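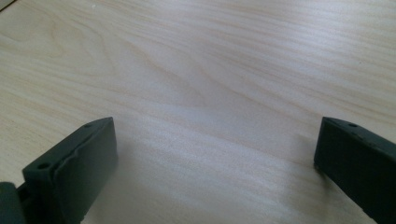

veneer_or_not
Refinishing question on a Nenovico desk top, bought used in May. I want to take the satin sheen down and put a hardwax oil on it, and before I touch it with abrasive I need to know what the surface is. There is a cathedral figure at the upper left, and from there the grain flattens out and runs toward the right edge, where it gets denser. Base tone is pale cream. No label on the underside, and the edges are banded, so end grain is no help.

kerf97
Cathedral figure tells you the pattern is flat-sawn. It does not tell you whether it is wood or a print of wood. Look for a repeat. Printed décor paper repeats at the circumference of the print cylinder, and on a full-size desk you may find the same loop twice.

Claltgate_shop
I'd call it veneer. The bands sweep too irregularly for the cheap laminates.

kerf97
Disagree. Printed laminates have been that good for years. Irregular grain proves nothing over a distance shorter than the repeat.

dullchisel
Put a drop of water in an inconspicuous spot and wait. Bare or oiled veneer darkens.

Claltgate_shop
Not through a lacquer, and a satin top is probably lacquered. A negative result there is meaningless. Pull a cable grommet or a screw insert and look at the section with a loupe. Veneer shows a distinct wood layer at 0.6 mm or so. Laminate has a brown or black line under the pattern.

veneer_or_not
No grommet. There are 2 screw inserts for a monitor arm. Will pull one Wednesday.

kerf97
If it is veneer, start at 600 by hand, no machine. The Kravchuk pads cut faster than their grit number suggests. Ignore anyone who tells you to finish at 2,000 before oil, the surface closes up and the oil sits on top.

dullchisel
I go to 2,000 on maple with Nillden oil and have had no trouble with it.

kerf97
Then you are polishing the oil film. Different finish.

veneer_or_not
Insert is out. Thin dark line under the pattern, no wood layer I can find. Leaving the sheen alone.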